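Crime, Courts and the News
Course handout, week 2: Reading a crime figure

Welcome back! Last week we talked about court rulings and how they get squeezed into headlines. This week we move to my favorite part of the whole course, the numbers. Every crime story you will ever read has a number in it somewhere, and most of them are reported by people who had twenty minutes to find it.

Start with the difference between an incident and a report. An incident is the thing that happened. A report is a line in a police register. Plenty of incidents never become a report (the victim doesn't call, the station is a long drive away, the insurance won't pay anyway), and now and then one incident becomes several reports. When a newspaper says burglaries are "up," it nearly always means reports are up. 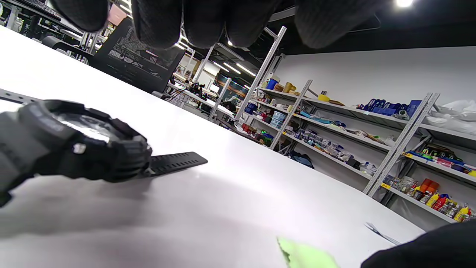 Recording time is the next thing to get straight, and I love this topic far more than is healthy. A break-in happens on one night, is discovered the next morning, is phoned in at lunch and is typed up by the evening shift. Which of those is "the date of the crime"? Different forces pick different answers. A witness who glanced at a chunky black digital watch like the one on the white table can give you a time to the minute, and that precision is wonderful, but it belongs to the witness and to nothing else in the file. Keep a separate column for each kind of time in your notes and you will save yourself a lot of grief.

Our running case is the rural district of Paltska, with its two police stations, Stolell and Cludley. In February the Stolell station began logging livestock theft under general theft. Cludley kept the old category. A local paper then ran a story saying livestock theft had collapsed in one half of the district and held steady in the other, and it suggested that patrols deserved the credit. Look at the category change first! The patrols may well have helped, but those figures can't tell us.

Terms to know before the seminar

Base rate: the ordinary level of something over a long stretch, before the event you are writing about.
Clearance: a case the police count as closed. Closed can mean an arrest, a conviction or a withdrawn complaint, so check the definition.
Counting rule: the written instruction telling an officer whether to log one offense or several.
Wave: a newspaper word. It has no agreed size.
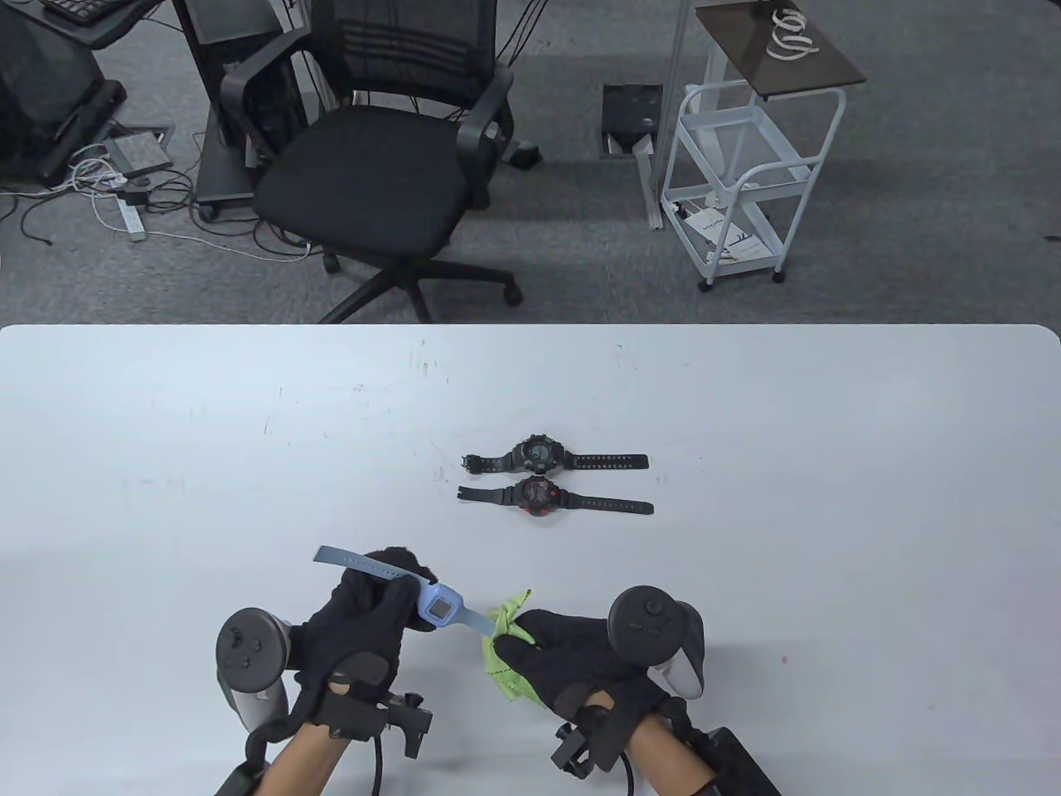

On the word "wave," a little more. Suppose a district of 400 farms has a quiet year and then 2 attacks in one week. For the families involved this is a catastrophe, and a reporter should be on the road that same day. It still may not be a trend. Rare events bunch up by chance all the time, and you can try it at home with a coin: write down a long run of flips and watch how often heads come in clumps. Please do try it, it's great fun and it changes how you read the paper.

What you can fairly write is what happened, where, and over what period, with the previous period beside it. What you can't write, on a week's evidence, is that one thing caused another. "After" is a very hardworking word in crime reporting. Underline it each time you meet it in this week's reading.

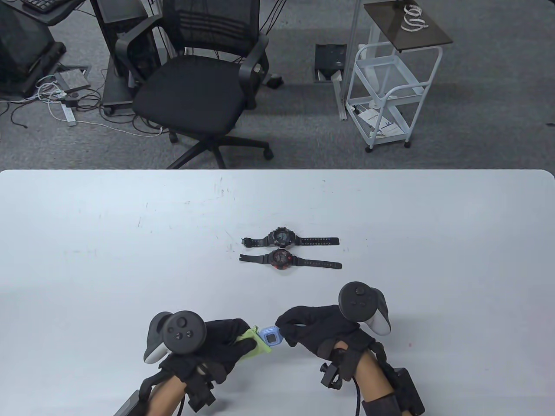 Same goes for "since" and "following." They give an order of events, and readers happily supply the cause on their own.

For the seminar

Bring one crime story from any paper, with every number circled. For each number, note who counted, what the counting rule was (if you can find it) and which date was used. If the story gives no source at all, write "none given" and bring it anyway, those are often the best ones to discuss.

Read the Lindsay packet, sections on underreporting and on category changes. The tables at the back are optional but very good.

Handout dated Thursday, September 28, 2023. Corrections go on the course page.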